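Teaching a Robot Arm by Hand in the Simulator: What Works and What Doesn't

Posted November 5, 2018

Every vendor page I have read says you can show a robot a new task in an afternoon. Grab the arm or pick up a controller, do the job a few times, press Train. I have now spent most of a season doing it with the Thaler arm model in the Rikilach simulator, and my advice is to be suspicious of anyone who uses the word "intuitive." You can get decent demonstrations this way. It takes longer than they say, and most of the work is throwing things out.

What you need

A copy of Rikilach with the remote control add-on. A hand controller with a trigger that reads partway positions, because an on/off button will teach the arm to snap its fingers shut on everything. Disk space. A chair you can sit in for a long time.

Step 1. Write down what counts as done

Do this before you touch the controller. My first note said "pick up the strip and move it." Move it where? Held how? I recorded a whole evening under that note and could not sort the good runs from the bad ones later. The second version said: fingers closed on the strip, strip clear of the surface, no other object shoved off its spot. That I could check.

Step 2. Slow the arm down

The default speed is set for people making promotional clips. Cut it by half, then see if you want to cut it again. The preset called Jivumlow is supposed to smooth out your hand movement. I leave it off. It hides the small corrections, and those are the part I want the policy to learn.

Step 3. Line up before you go down

Turn the wrist first, from well above, then lower the gripper straight. If you twist and drop together, the replay looks fine and the learned version digs a finger into the table. Use the wrist camera view for the last stretch. The overhead view makes you think you are centered when you are off by a finger's width.

Step 4. Close gently and stop

Squeeze until the object is held between both fingers, then hold the trigger still for a beat before lifting. Thin, bendy things are the worst for this. They turn in the grip, they curl at the free end, and the contact model is only guessing at how they bend.

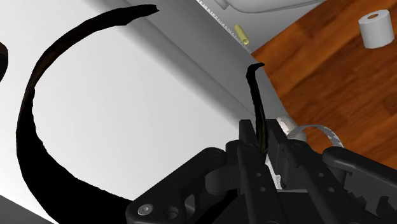
A grip like that can look perfectly good and still be useless to you. Open the contact log and check both fingers. If only one of them reports force, delete the run. I know it hurts when the rest of it was clean. Delete it.

Step 5. Leave the clutter in

The guide that comes with the add-on tells you to start with a bare workspace. I did, and got a policy that handled a bare workspace. Put junk around the target from the first session: something round, something small that rolls, something the same color as the thing you are after. Move it all between runs. The Scatter button does this for you, though it likes the same corners too much – I drag a few pieces by hand afterward.

Step 6. Record in short sets

I stop after 15 runs. Past that my hand gets lazy and I start taking the same path every time. Save the set, get up, come back with the camera reset.

Step 7. Replay everything before training

All of it, at normal speed. Of the 2,746 runs I recorded through August and after, I kept 2,000, and I suspect I was too kind. The usual faults are a pause where I was thinking, a bump I didn't feel, and a grasp that only worked on the second try. Keep a few of the second tries if the recovery is clear. Drop the pauses, or the arm will learn to sit there and wait.

Step 8. Test on positions you never recorded

Set aside 200 layouts at the start and do not peek at them. The progress bar in training will climb nicely whatever you feed it. The held-out layouts are the only number I pay attention to, and mine was a good deal lower than the bar suggested.

A word on real hardware

I ran the result on the bench arm at Prerngate. Rigid objects carried over well enough. Bendy ones did not, and more simulated runs made no difference that I could measure. If your task is all soft material, record on the real arm from the beginning and use the simulator to practice your trigger finger.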